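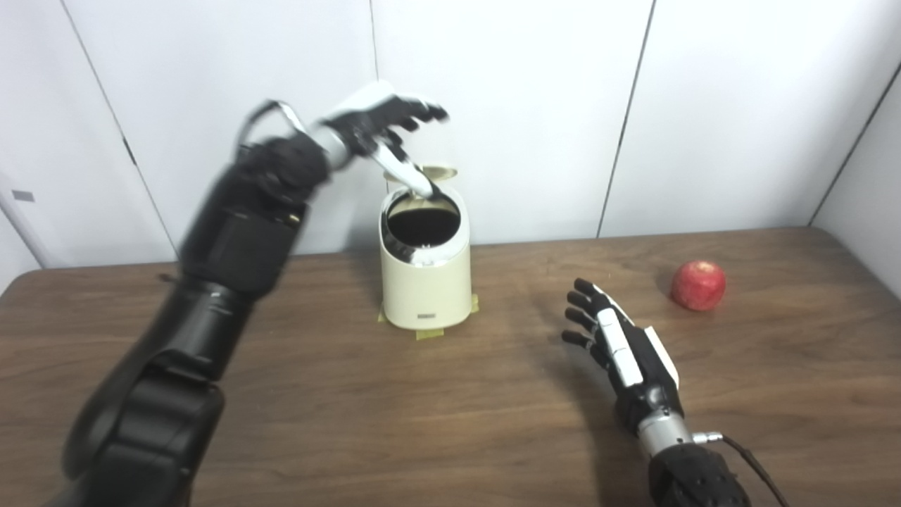 A small cream-colored bin on a brown wooden table.

I went to the home storage fair at the Hekemo hall in Marwat in May, mostly out of irritation. My sister-in-law came back from it last year with a car full of tubs and a new way of folding towels, and her closet is just as bad as mine. I wanted to see what they had done to her.

Entry was free if you gave them an email address and a few dollars if you didn't. I paid. The line for people giving out their email was much longer, and I expect they are all getting the newsletter by now.

The hall is the old produce market by the rail yard, and it has kept the sloping floor with the drains in it. That is not the best surface for a display of rolling carts. Two of the aisles had wedges under everything. The signs said there were 200 exhibitors. The printed map said 47, and the map matched what I walked past a lot better. When I asked at the front desk, I was told the bigger number included brands "represented," so if a seller had six kinds of drawer divider on the table, I guess that was six exhibitors.

Most of it was bins. Bins for pasta, bins for batteries, bins that go inside other bins. Cream is the color this year, with gray a distant second, and I heard the word "calm" used of plastic more often than I would have thought possible. I own some cream things already. They show every fingerprint and coffee splash, and I didn't see anyone selling them bring that up.

The Vava stand was the busiest. They had a full kitchen pantry built with no doors on it, every shelf filled with matching containers, every container full right up to the lid. It did look good, I will give them that. But there was no half bag of flour in it. There was no weird can of something you bought for one recipe. I asked where the rest of the package goes when the rice doesn't all fit in the rice container, and the answer was a second container. The labels were sold separately.

Conix had the thing I had come to see, a stacking drawer set that is supposed to hold 100 pounds per drawer. There was a sign saying so in large print and one drawer with some folded sweaters in it. I asked if I could see one loaded. They didn't have anything heavy with them. I pulled the bottom drawer out as far as it would go and leaned on the front with one hand, and it bowed enough that I stopped. Maybe the number means spread out evenly and with the drawer shut, but the sign doesn't say that. The runners were smooth, though, and the corners were better finished than the set I bought at the hardware store years ago, which has scratched up two pairs of pants.

There were talks on a small stage at the back, next to the pretzel cart. I sat through the eleven o'clock one, on closets. The advice was to take everything out, put it in piles, and get rid of what you don't use. Fine. My grandmother would have said the same and not taken forty minutes over it. Then came a slide with a shopping list. By the end of the talk the person in the imaginary closet had given away 34 items of clothing and bought so many boxes, risers and hanging pockets that I am not sure the closet was any emptier than before. A woman in front of me asked what you do if you rent and can't drill into the wall. She was told to come by the stand afterward.

To be fair, there were things I liked. One table near the side entrance sold plain steel shelf brackets and nothing else, in more lengths than I knew existed, with the weight limits stamped right into the metal. A couple of stands down you could buy replacement lids by size, no matter who made the tub. I have four tubs without lids, so that was the most useful stop of the day. I had not measured any of them, of course. The repair corner, where you could bring a stuck drawer and be shown how to fix it, was a good idea but shoved behind the restrooms with no sign. I only found it while looking for the exit.

Food was bad and expensive. Parking is free after two o'clock, so go late. Bring a tape measure and the sizes of whatever you're missing lids for - the stands don't lend tapes, and the one at the front desk was broken.

I bought two brackets. They are still in the bag, on the floor of the closet.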